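From: Souad Berrada
To: Kosel Allotments list
Date: 2022-08-14
Subject: Re: the old minute books

Murdo Shearer wrote:

> Has anyone had a go at reading the minute books yet? My gran always said our site opened in 1922 but the sign on the gate says 1926, and I'd like to know which of them to believe before we repaint it. Also, does anybody know where the name Grerura comes from? It's on the old plan next to plot 71 and I've never heard a soul use it.
>
> Murdo

Hi Murdo, hi all,

Yes, me! I've had the first of them at home since January (sorry, I know I promised it back by Easter) and I've got through most of it now. Your gran was right, sort of. The land was rented from the Drokham estate in 1922, and people were digging on it that same spring, but the proper lease wasn't signed until 1926. So the sign is the lease and your gran is the potatoes. I'd go with the potatoes, but I can see there might be a row about it.

The handwriting is lovely for the first 3 years and then a new secretary takes over and it goes to pieces. I spent a whole evening on what I thought was "the matter of the geese" and it was "the matter of the gates". There is a lot about the gates. There's also a very long quarrel about a shared water butt that two neighbours both said they'd paid for, and it goes on, meeting after meeting, until one of them moves to the other end of the site.

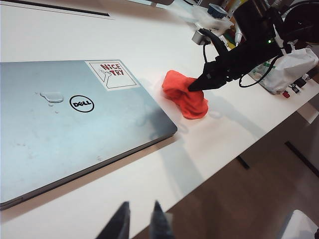
Grerura I'm less sure of. It turns up twice, both times in a list of plots, and once it's spelt with a double r in the middle. Hortensia thinks it was somebody's house name that got carried over to their plot, which sounds likely to me. I asked Tekle as well, as he's had the plot next door for years, and all he could tell me was that it floods. If I had to answer your question today I'd borrow the words off that Dell lid, NICE TRY in red letters, and leave it there. But there are two more books in the tin and I haven't opened either – it may well be explained in one of them.

I've been typing it all up as I go, spelling mistakes included, and I'll send round what I've got once I've checked the surnames. Jui-lin has offered to read it against the original, so if you think your family might be in there, send one of us the name and we'll keep an eye out. We've already found a Shearer who was told off for a bonfire, Murdo!

One thing I would like to borrow is a decent magnifying glass. Mine is scratched and the pencil notes in the margins are very faint.

Souad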